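Wisside is offering small laundries and clothing resellers a two-armed hanging station for $2,000 a month, and has begun taking orders from shops that want one by July.

The company says the service covers the arms, the table they work on, setup and remote support. Buyers supply the hangers, the clothes and a power outlet. There is a one-time setup charge of $3,000, which does not appear on the sales page and turns up only in the contract.

Wisside claims its test station hung 1,017 garments in a trial at the Zamudio resale warehouse. The figure comes with no time span, and the company would not say how many tries it took or how often a worker had to step in.

"I asked for garments per hour and I got a total," said Xóchitl Ponce, who runs a secondhand store in Fallosthorpe and was sent a quote this month. "My part-timer would be happy to be graded that way."

The station pairs two white-and-black arms at a wooden table, with a basin for clothes waiting to be handled and a wooden rack for the hangers. Each arm ends in a gripper.

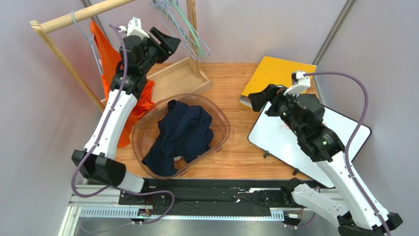 Pylyp Zhuravel, head of sales at Wisside, said the arms can handle shirts, light sweaters and most dresses. Coats are left out, as are pants, anything with straps and anything that has to be buttoned first. He said a wider list was coming but gave no date.

That leaves a lot on the pile. Ponce went through her own stock and found 447 pieces the station would take, less than half of what she had waiting to go out on the floor.

The contract runs for a year, with no refund if the arms sit idle. Support is by phone on weekdays – a poor fit for stores that do most of their hanging on weekends.

Aurelio Cervantes, who advises small shops on equipment leases, said he would hold off until the company publishes a speed and an error rate.

Zhuravel said both numbers would be shared "with serious customers." Ponce has not signed.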